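Pradalow Hedgerow Project: progress report to the Frerichs Fund
June
By Dima Twal

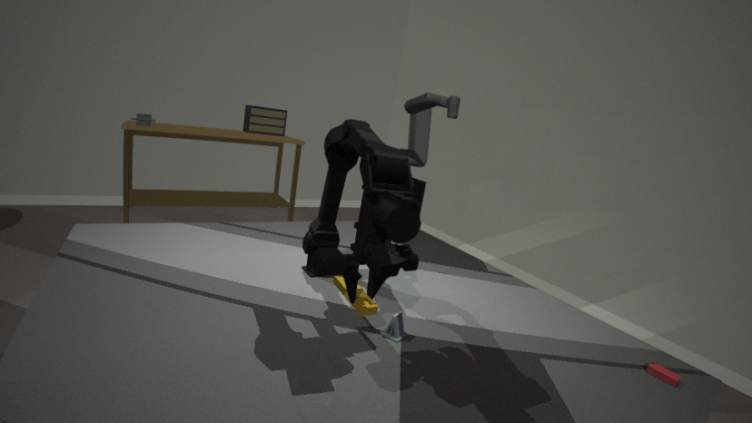
Planting finished in March, two weeks later than we had planned, after the ground at the northern end stayed waterlogged for most of February. We put in 2,704 whips along the old parish boundary, mainly hawthorn, with blackthorn, hazel and field maple. The gap beside the Clidus road is now closed, apart from the field gate, which the farm still needs for access.

Losses so far are low. We counted 135 dead plants in May, nearly all of them on the dry bank above the lane. We will replace these in November with bare-root hawthorn from the same nursery. Deer have got at the hazel in two places and we have fitted taller guards there.

The laying work on the old hedge at Virka Farm is behind. We had agreed 400 metres for this year and have completed 214. The contractor was off with a back injury from January and we could not find anyone else before the birds began nesting. He is booked to start again in September and expects to finish the remaining length before Christmas. The cost per metre has not changed.

Spending is within budget. Stakes and guards came in under the estimate, but mulch cost more than we allowed for — the price of delivery went up twice. We would like to move the saving on guards across to mulch, and would be grateful for your agreement to this in writing before we order for the autumn.

Weeding along the new rows will go on through the summer. The footpath diversion has ended and the signs have been taken down. The next report will follow once the autumn replanting is done, with the invoices attached.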